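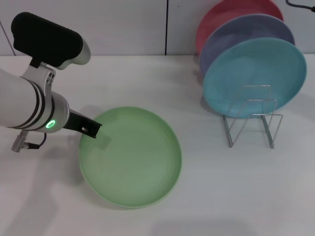 SKELTSTEAD, Tuesday, September 30, 2025 – I've washed up after a lot of suppers, so I'm thrilled to tell you our Totuvetti plates are finally on sale! They come in colors I never get tired of, like a soft green, turquoise and coral red, and I love how they look lined up in a wire rack (mine hardly ever make it back to the cupboard). We made 1,000 for the first run, and a set of four is $97 from the Cele shop or by mail. Orders ship in 11 days. Questions? Ask for me, Nosipho Moodley, at the Cele front desk.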